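FOR RELEASE IN JANUARY - please run as is, longer version on request

**Edet tenants get a repair desk, open evenings**

Gallow, the housing co-op behind the Edet buildings, is opening a walk-in repair desk for tenants. Ground floor, old mail room. Doors open at 5 p.m. All 968 apartments covered, sublets too.

Dripping taps, stuck windows, dead outlets, doors that wont latch. Bring the problem to the desk, leave with a time slot. No phone queue, no online form unless you want one.

"People were waiting weeks for a washer," said Tyra Holmgren, operations lead at Gallow. "A washer! We had a whole drawer of them upstairs."

Small parts are free up to $200 per household per year. Past that, the usual rent agreement applies - nothing changes there.
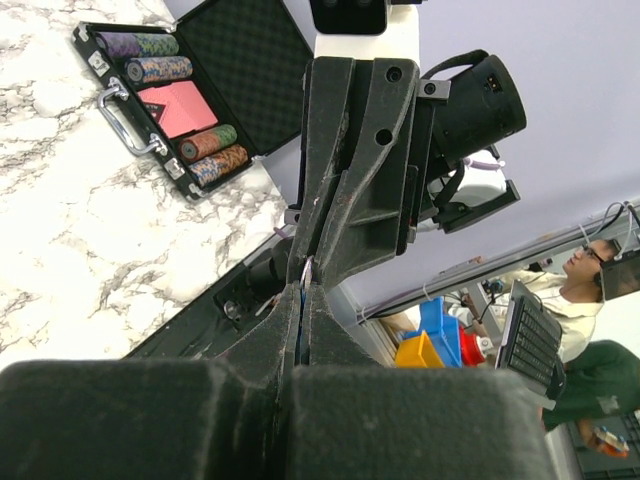 Staffing: Ashok Maurya runs the desk, Saadet Akgül handles scheduling and the key log. Plumbing and electrical work stays with Pusteck under the current contract, which has 11 months left on it. Gas problems still go straight to the emergency line, day or night. Please print that part.

A trial in the Lurero building last fall took in tenants from 9 stairwells. Most asked for two things: later hours, and a text message before anyone knocks. Both are in. Texts go out the evening before, and tenants can can move a slot once without calling.

Not covered - appliances tenants bought themselves, balcony glass, storage cages in the basement. Storage cages are under review, answer expected by spring.

Flyers going up in all lobbies this month, English and Spanish. Large print at the desk.

Press questions: Wenceslao Retamal, Gallow front office, mornings best. Tenants please use the desk.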